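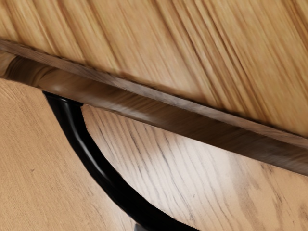
Gilberto Inga wrote to us after the last release to say that the planner was fine but he still spent half his morning fixing collision shapes by hand, and could we please do something about that. Fair enough! I spent most of the winter on it, and the new Tritier is what came out.

Tritier is our planning and scene tool for robot arms. You load a simulated room, tell it what the arm should reach, and it hands back a path your controller can run. I wrote the first version back in December for my own use, so it has always been a bit opinionated (sorry, the config file is still plain text and I still like it that way).

What's new in this one, August 2022:

Curved parts get proper collision shapes. The old version wrapped a bent bar or a handle in one big box, and the planner would then refuse to go anywhere near it. Now a curve is split into short pieces, up to 12 per part, and you can set the number yourself.

Close-up views work better. When the camera gets right in on a render there may be little more than wood grain, a dark strip and a black curve to go on - no whole object anywhere. Tritier can now match a view like that against the scene file and tell you which surfaces it thinks it has. Busy grain still confuses it sometimes, so check the score before you trust it.

Texture swapping. Pick a surface, pick a folder, and it renders up to 2,000 variants overnight. I love this one! Pale wood, dark wood, blurry wood, whatever your perception model keeps getting wrong.

It talks to Hamance controllers out of the box, and there's a Jultent plugin if you keep your scenes there. Nutsugah support is half done. It reads scenes but doesn't write them yet.

Requirements: 64-bit Linux, a graphics card that can render without a screen attached, and 100 GB free if you plan on keeping your variants.

Price: $606 per seat, paid once, updates included for the life of this version. Labs and schools should write to me first and I'll sort out a better deal.

Order code: TRITIER-SEAT
Delivery: download link by email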